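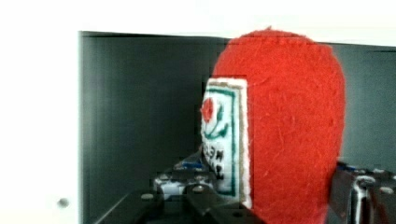
Red felt, with the rose card on its left side.

flurklow66: Washing felt. Yes or no? My aunt's answer is "never," and her shelves look like a lint trap.

Osthorpe_Ann: Cold water, a drop of dish soap, don't wring. I've done it for 12 years.

idham: And I've seen wool felt come out the size of a walnut. Dry brush only.

Osthorpe_Ann: That was hot water, Idham. We've been over this since October.

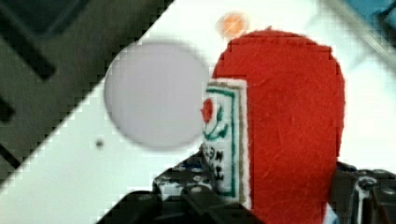 Rose embroidery up top, small print lower down. Too blurry for me to read.

flurklow66: So if there's embroidery, then what?

idham: Then you really don't wash it. Red thread bleeds — ask my one good tablecloth.

Osthorpe_Ann: Test the thread with a damp cotton swab. If the swab turns pink, Idham wins, and we'll hear about it for 2 weeks.

idham: 3.

Comments

Yen-ting Kwok: A sweater shaver took care of my fuzz. It also took care of one ear.

abernathy: Masking tape. You're all making this hard.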